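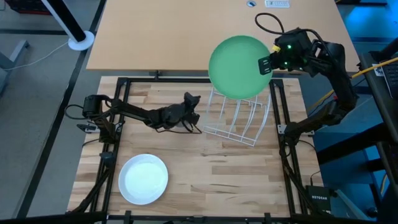
About us

Hello, I'm Marichka Didenko, and Vidoda is my little language data business in Gimcombe. We collect the way people talk and write, tidy it up, label it, and hand it over to researchers who want to study it properly. There are 12 of us these days, and most of us came to this from teaching, translating or typing up other people's interviews.

How it started

I was a transcriber for years. Oral history mostly, people in their eighties talking about dances and bus strikes and what the butcher used to say. I loved it, but I kept noticing things I wasn't being paid to notice. Why did one woman say "I were" to her sister and "I was" to the interviewer? Why did everyone over a certain age in Vitonley put "like" at the end of a sentence, and their grandchildren put it in the middle? I began keeping a spreadsheet (of course I did) and it got out of hand, and one Sunday a lecturer I'd typed for asked if she could borrow it for her students. She came back a month later and asked if I could make her a bigger one!

So I did. That first proper job was 818 short recordings, all transcribed twice by different people and then argued over. I still think the arguing is the best part. Two good listeners can hear the same mumble and write down two quite different words, and you learn a lot about a recording by working out which of them is right, or whether you should just mark it unclear and leave it be.

What we do now

Most of our work is spoken English, though we take on written material too: letters, parish newsletters, complaint forms, recipe cards, whatever a project needs. We transcribe, we check, we mark up parts of speech and pauses and overlaps, and we write the notes that go with the collection so that somebody opening it ten years from now can tell what we did and why. I'm a bit of a bore about the notes. If you've ever been sent a folder of files called final, final2 and final_USE_THIS, you'll know how I got that way.

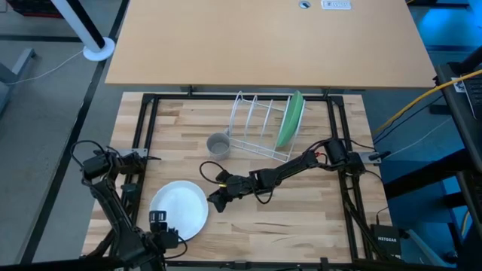
Our biggest collection is called Zeman, and it's the one people usually write to us about. It holds 3,632 conversations between people who know each other well: couples, neighbours, old workmates, a lot of mothers and daughters. We asked them to talk about anything they liked and then we left the room. You get long stretches about parking. You also get the most wonderful half-sentences, where one person starts and the other finishes and neither of them seems to notice. Everyone who took part signed a consent form in plain words, and names, addresses and phone numbers are taken out before a file goes anywhere.

Zeman is free for students and for anyone doing unpaid research. Companies pay a fee, and that fee keeps it free for everybody else. We add to it every March.

How we work

Each recording goes through 2 transcribers, and a third person settles the differences. We pay by the hour of work and never by the minute of audio, so there's no reason for anyone to rush a difficult tape. Dialect words are spelt the way our style guide says, and if a word isn't in the guide we talk it over on the Thursday call and add it. The guide is on its own page if you fancy a look. It has a very long entry for "eh".

We do use software for a rough first pass on clear recordings. On anything with a strong accent, two dogs and a kettle, we start from scratch with headphones on, and it's usually quicker.

Working with us

If you've got a box of cassettes, a pile of diaries or half a plan for a study, drop me a line and tell me what you'd like to find out. I answer most of the emails myself, normally before ten in the morning, with tea. We're happy to take small jobs, and I'll say so if I think you could do it on your own with a free program and a quiet week.

We're also nearly always looking for transcribers, especially people who grew up near Gimcombe or Vitonley and still have the ear for it. You don't need a degree. There's a short listening test on the jobs page, and you can take it as many times as you like.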